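About Verville Pantry

Welcome, and thank you for stopping by to find out a bit more about us. We are a family-run grocer and snack importer on the harbour road in Flandport, and we have been filling cupboards, lunchboxes and office biscuit tins in this part of the world for a good long while now. If you have ever opened one of our mixed boxes on a rainy afternoon and found something you had never tasted before, then you already know what we're about.

The shop began as a market stall in Flallby, two trestle tables and a striped awning that leaked at one corner. We sold dried fruit, roasted nuts and a few sorts of tea, and in the early days we knew most of our customers by their dogs. People kept asking whether we could get hold of things they had eaten on holiday, or that their grandparents used to buy, or that a colleague had brought back from a visit home and passed round the office. We said yes rather more often than was sensible, and then had to go away and work out how to do it. That is still more or less how we choose what to stock.

After a few winters outdoors we were ready for a roof. The Flandport shop came up for rent one November, an old chandlery with a stone floor and shelves that went right up to the ceiling, and we signed for it the same week. It still smells faintly of rope when the weather turns damp, and we've grown rather fond of that.

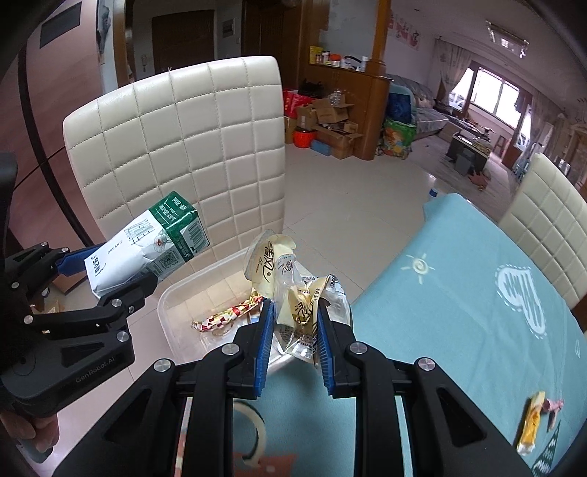
Today we keep 510 different lines, sweet and savoury, from rice crackers and sesame brittle to pickled plums, seaweed, chilli peanuts and a very good ginger biscuit baked just up the valley in Virk. We taste everything before it goes on the shelf, usually at the big table in the back room on a Wednesday, with a large pot of tea and a good deal of disagreement. Some of our most popular snacks only scraped through (the salted plum sweets had to be brought back to the table three times before enough of us came round to them, and now we can hardly keep them in).

Our mixed boxes are probably what we are best known for. We send out over 800 of them a month, to homes, schools, reading groups and a fair number of people who tell us they are buying for someone else and then order a second one quietly for themselves. Each box is packed by hand in Flandport and comes with a little printed card telling you what everything is, where it was made and what it goes well with. Do please read the card before you bite into the dried chillies!

We try to be careful with ingredients too. If you have an allergy, or you are cooking for somebody who does, ring us or come in and ask. We keep a full folder of ingredients in English behind the counter for everything we sell, and we are always happy to go through it with you for as long as you need.

We also want to waste as little as we can. Our delivery boxes are plain cardboard, the padding is shredded paper, and we take back empty tins and jars for refilling at the counter. There are 100 numbered storage jars on the long wall, and you are welcome to bring your own if you would rather.

The shop is open every day except Sunday, and there is nearly always something to try on the counter. Children are welcome, dogs are welcome, and so is anybody who only wants to come in out of the wind and look at the labels. If you live too far away to visit, you can order by telephone or through the website, and we will do our best to send it off the same day.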